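The long path at Omwood

I have been walking the same path most mornings since June, and a few people have asked where it is, so I'm putting it down in one place. It's the asphalt one at Omwood, the one that starts behind the Cisley Road car park and goes out past the big lawn. I go at ten to seven, before the dog walkers, and I'm home in time for toast.

It started with my knee. The physio wanted me on level ground for three weeks, no steps and no gravel, and our side of town is all hills. I tried the pavements by the shops first and got fed up with waiting at kerbs. Then Ottó Kozma from work said to try Omwood. He used to run there and had given it up for the pool.

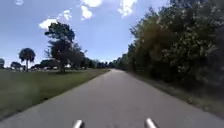

My knee likes a dull surface and I've become a bit of a bore on the subject. The old towpath was fine in dry weather and hopeless after rain, and the pavements tip you towards the road without you noticing until your hip complains in the evening. At Omwood the asphalt is mostly smooth and there are no lines painted on it, so you can pick whichever part suits you. I keep left, near the mown grass, and use the large leafy tree out on the lawn to pace myself. When I get level with it I check whether I'm limping. If I am, I turn back. The palm further over I ignored for weeks – I think I had decided it was something else – and then one morning I was cross about work and looked at it properly. I've no idea who would plant one here. It seems to be managing.

I did buy shoes. I went to Csizmadia in the arcade, where they still measure both feet, and came out with a pair half a size up from what I've worn all my life. The left one rubbed for a week and then stopped. I wear them with thick socks and tie them looser than I used to. My old trainers have gone to the shed for painting in.

The other thing I carry is a flask. I've a small one by Jitach that fits in a coat pocket and drips slightly if it's on its side. There's a bench near the car park and I have my tea there at the end, so I've something to get back to.
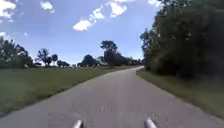

3 min read

Past the straight part there's a gentle bend to the right, and for the first fortnight that was as far as I went. The trees and shrubs are thick on that side and the verge gets some shade, so in warm weather I cross over and walk close to it. The lawn on the other side has gone yellowish and brown in patches. I mention this only because the man with the spaniel says it was far worse last summer, and he has asked me twice whether I agree. I wasn't here last summer.

They mow often. There are clippings along the edge of the path where it meets the grass, and they stick to your soles if there's been dew, so bang your shoes together before you get in the car. I didn't, and had to take the mats out.

Going to the bend and back takes me 50 minutes with the tea included. A person with two good knees would do it a lot quicker. The physio has now said I can try a slope, a small one, and I've got the lane behind the church in mind for that, but I'll keep Omwood for the mornings. If you're going at the weekend, the car park is full by nine and the machine doesn't take cards.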